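# Plotedska launches a hand cream, with very little fuss
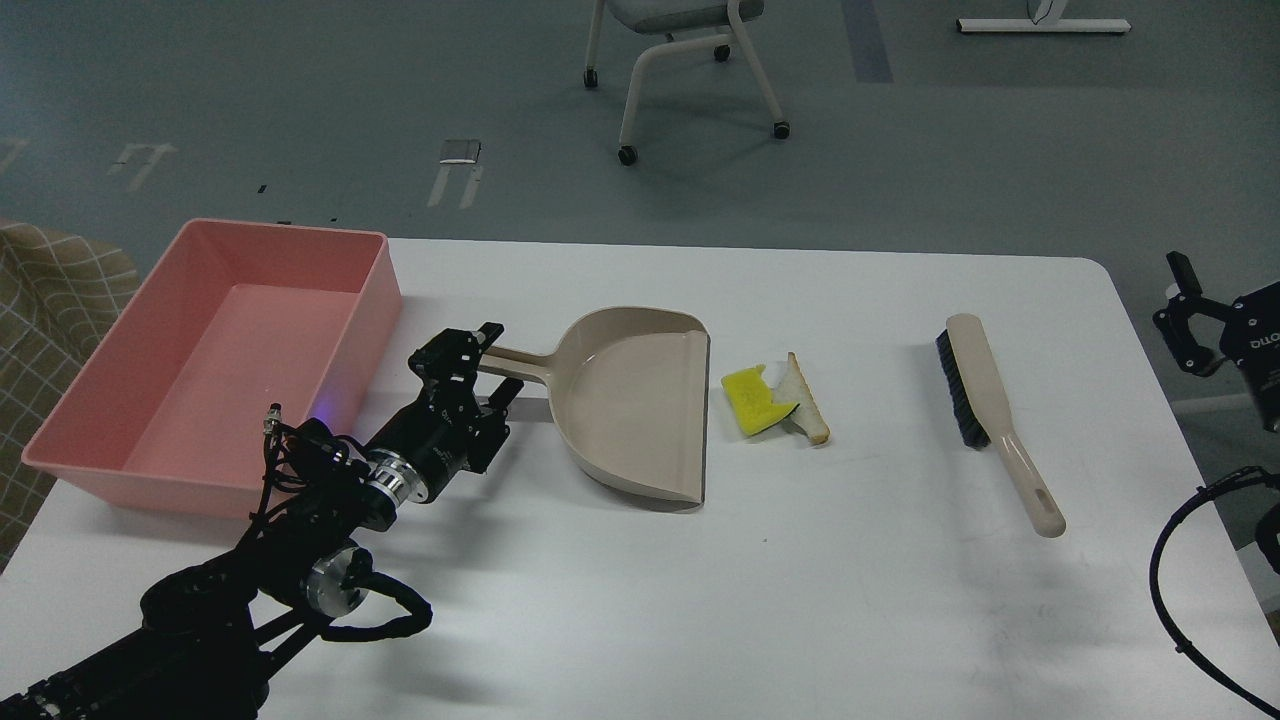 02/03/2021

Plotedska, the skincare label from Zornent, is adding a hand cream to its range this spring. It has no gold flakes in it. It contains oat oil, shea butter and glycerin, and it smells faintly of pears, a decision that took most of February and at least one raised voice.

The cream comes in two sizes and will be sold through the Plotedska website and 66 independent chemists and gift shops. An advert on regional radio begins the same week. It lasts as long as it takes to read out the ingredients, plus a short pause.

"We looked at what other people were saying about hand cream and found a great deal of talk about journeys," said Adaeze Akinola, head of product at Zornent. "Ours goes on your hands. If you'd like to take it on a journey, the small one fits in a coat pocket."

The recipe was tried by 133 people over the winter, among them nurses, potters and a man who mends dry stone walls. Several asked for a lid that could be opened with greasy fingers. The lid has been changed. One asked for it to smell of bacon, and has been thanked.

Mandla Fourie, who runs sales, said early orders had come to 1,910 tubes, "which is more than my mother could have bought by herself, though I haven't ruled her out".

Shops wishing to stock the cream can ask for a sample box of up to 100 sachets. Press samples are available from Folasade Nnaji in the Zornent press office, who would be grateful if you said which size.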